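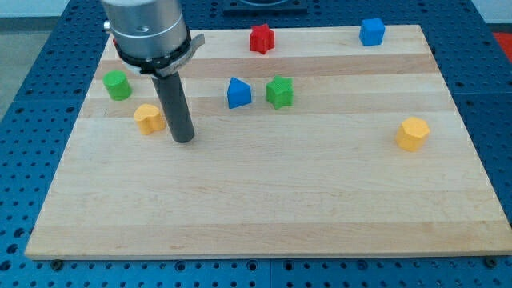
Edge-glued maple board with colored blocks, on the blue perforated table.

To: clelimdale-woodshop list
Subject: Re: Edge-glued panels cupping after surfacing

Replying to the list and not privately, as the same question came up in December and the thread went nowhere.

> I glued up four panels from 10 strips each, all flat-sawn maple from
> the Ponard yard. They came out of the clamps flat. I ran both faces
> through the planer that evening, stacked them on the bench and went
> home. By morning three of the four had cupped, all in the same
> direction, hollow side up. Moisture meter said 8 percent on the
> face. I alternated the growth rings like the handout says. Is this
> the lumber, the glue, or me? Should I wet the hollow side and clamp
> them down?

Probably none of the three in the sense you mean. A few points, in the order I would check them.

1. The stacking. You write that the panels were stacked on the bench. If that means flat on a solid top with no stickers, the top face of the uppermost panel was open to the room and its bottom face was not. Freshly planed maple will move overnight in a heated shop. The exposed face dries, shrinks, and the panel goes hollow on top. You report hollow side up, which fits. What I would like to know is whether the flat one was at the bottom of the stack. Also whether the three bad ones got progressively worse toward the top.

2. The meter. A pin meter with short pins reads the outer layer. Eight percent at the face says very little about the core. Crosscut an offcut from the same strip and put the pins in the fresh end grain, well in from the surface. If the core reads 11 and the face reads 8, the boards were not ready, and planing exposed the wetter wood. The Ponard stock is kiln dried but it sits in an open shed afterward, and I have measured a spread of three points within one bundle.

3. The glue. Narnel white is water based and it swells the wood along each joint. If you surface too soon you plane off the swollen ridge, and when the joint dries you get a shallow trough at every glue line. That is a real defect, but it shows as narrow grooves and does not cup a whole panel. Leave it overnight at least before planing. The Wan two-part does not have this problem, though it is hard on knives.

4. Ring orientation. Alternating the rings turns one large cup into a series of small ones. It does nothing about uneven drying, and with strips this narrow the effect is small either way. I stopped bothering on anything under two inches wide and arrange strips for color and grain direction. Grain direction matters more, as you will find out at the planer if one strip runs backward.

5. Equal removal. Take the same amount from both faces. If you flatten one face with four passes and clean up the other with one, you have taken off more of the drier shell on one side. Flip the panel after every pass once both faces are clean.

On wetting the hollow side: leave it for now. Stand the panels on edge with air on both faces, or sticker them, and wait. Mine have usually come back most of the way within a week -- sometimes all of it. If you wet and clamp a panel that was going to recover by itself, it can end up cupped the other way and you will have planed it thin chasing it.

If they have not moved after ten days, rip each panel down the middle, joint the new edges square and glue again. You lose a saw kerf and a little width. That is cheaper than taking the thickness down.

Also check the clamps, which you did not mention. All bars on one side will bow a panel, and a joint a fraction off square will add up over several strips. Yours came out flat, so I would put this last, but lay a straightedge across them while still clamped next time. Alternate the bars over and under.

For anyone building a stock of sticks for this: I rip mine 32 inches long from scrap and keep over 500 in the rack by the door. They must all be the same thickness. Mixed sticks will put a twist in a stack, and then there will be another thread.

Please post the end grain readings when you have them, with the position of each panel in the stack.

-- 
clelimdale-woodshop mailing list
Plain text only. Trim quoted text before replying.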